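Lamont Recycling District Public Forum
Board: Materials Acceptance
Thread: Foil trays and the revised curbside list

k_urquhart (District Staff)
Posted Oct 8, 2021
The District has received a number of inquiries regarding aluminum food trays. Under the revised list, foil trays are accepted in the curbside cart provided that they are free of food residue. Cardboard lids are to be removed and placed with paper. Plastic dome lids are not accepted at this time. Comments on the revised list may be entered in this thread through the end of November.
Kenna Urquhart, Materials Acceptance

stivby_hall
Our hall serves 50 meals at each sitting and would appreciate clarification of the term "free of food residue." Our kitchen scrapes each tray but does not wash it. Is scraping sufficient?

k_urquhart (District Staff)
Scraping is sufficient for dry foods. Trays that have held sauce, cheese or oil should be rinsed. A dishwasher cycle is not required.

ccairns
I must respectfully disagree with the guidance on rinsing. Clenard Township accepted scraped trays for seven years without any rinsing requirement. Asking residents to run hot water over a tray that is worth very little as scrap does not seem to me a sound use of water.
Cameron Cairns, Bredamus Road

millpond_resident
With respect to Mr. Cairns, the Clenard program sorted its metals by hand. Ours does not. I support the rinsing requirement and would ask only that it be printed on the cart label, where people will read it.

ccairns
I accept the point about hand sorting. I would still request that the District publish the number of loads rejected on account of food residue. If the number is small, the requirement should be reconsidered.

k_urquhart (District Staff)
The request has been noted. The District logged 2,176 curbside loads in the last reporting year. Rejections are not presently broken out by cause, and staff will ask whether this can be done.

stivby_hall
Would staff also advise whether trays should be flattened? The earlier leaflet said yes and the new list says nothing.

k_urquhart (District Staff)
Trays should not be flattened. Flat foil tends to travel with the paper at the sorting line, and the sentence in the earlier leaflet has been withdrawn. Loose foil is a separate matter and should be gathered into a ball before it goes in the cart. The item covered by this entry is the rectangular aluminum foil tray of the kind lying on the white table, crinkled surface and all; a blue plastic tray such as the one at the left edge of that table falls under rigid plastics and should not be placed with metals. A correction will be mailed to the 1,000 households that received the earlier leaflet. 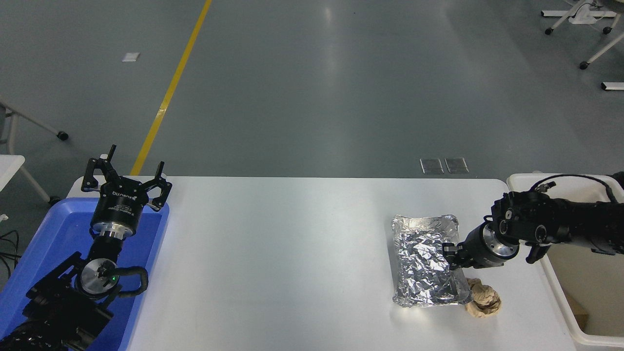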